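The second life of the office sponge

In most shared offices the sponge by the sink belongs to everyone and is bought by whoever gets tired of it first. It arrives yellow, goes grey by the second week, and stays until someone picks it up by one corner and drops it in the bin. Then there is a day or two without one, when mugs are rinsed with a finger.

At Privus, a shared workspace above a row of shops, the tenants decided in March to take the matter in hand. The building holds 94 desks over two floors, with one kitchen between them. Complaints about the kitchen had outnumbered complaints about the heating all winter, and a good half were to do with the sink: the smell, the cloth, the sponge nobody would admit to having used on the floor.

The first idea was a dishwasher, and one was priced. It would have cost more than the kitchen budget for the year and taken out the only deep cupboard. The second idea was sponges, bought in bulk and changed every Monday. An order went in for 200, which sounded like plenty.

Bulk sponges come in two kinds. Some arrive as a compressed stack, shrink-wrapped, and swell up when they meet water. Others come singly, each in its own bag. The stacks are cheaper and take up less room, but once the wrap is open the rest sit loose under the sink with the bleach and the spare bin liners. The single ones cost a little more and stay clean until wanted. Privus went for single ones, in more than one size, from a supplier called Lolleo.

Size turned out to matter more than anyone had thought. A thick block is good for worktops, trays and the inside of the fridge, and hopeless in a narrow mug. A small cube goes down inside a mug or a flask with no trouble but takes an age to wipe a table. The offices that get on best with their sponges keep both and say which is for what.
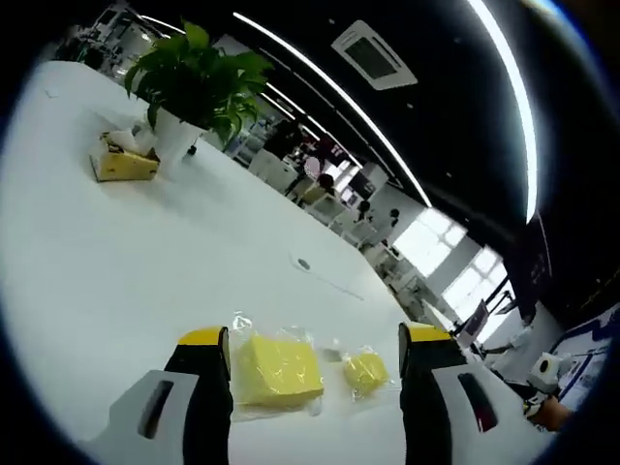 Joo remarked that the sizes were the easy part, and that the real trouble was getting people to stop wiping the table with the one meant for cups. A label above the sink had lasted four days before the steam took it off. Cutting a corner off the table sponge had worked better, as you could tell it by feel.

Cutting a corner is an old trick in catering kitchens, where it saves buying different colours. A whole sponge is for dishes. Once it has done its week it loses one corner and moves to the surfaces. After another week it loses a second and goes to the floor or the bins, and after that it is thrown away. The scheme needs a pair of scissors and a bit of string to stop the scissors wandering off.

The desks are a separate question. At Privus the long tables on the upper floor are white, and white shows everything: coffee rings, biro, the grey smear left by a laptop's feet. A plain sponge, damp and well wrung out, will shift most of that. The scouring sort will shift it too, and take the shine off as it goes. Two tables had dull patches by the time this was understood, and those are now the ones people put their bags on.

Cable holes want some care as well. Crumbs gather round the rim, and a wet sponge pushes them in. It is better to lift them out first with a dry tissue, then wipe towards the edge of the table. The same goes for the spot under a plant pot, where soil and drips dry into a ring. Move the pot, wipe, let it dry, put it back.

The bags are the weak point of the whole arrangement. A year of single sponges makes a fair heap of thin plastic, and few councils will take it from the kerbside. Ido, a design studio on the lower floor, has started keeping the bags in a drawer and using them for screws, sample chips and the odd half lemon. The rest go to the supermarket collection point when someone is passing.

The 200 were gone sooner than planned. Some went home in coat pockets, some went to the window cleaning, and several were cut up to pack a parcel. The next order was for 600. Lolleo offered a better price on 2,000, and the tenants talked it over for most of a lunch hour before turning it down for want of a cupboard.

Monday is still changing day. The old sponge loses its corner, the new one comes out of its bag, and the scissors go back on their hook to the left of the tap.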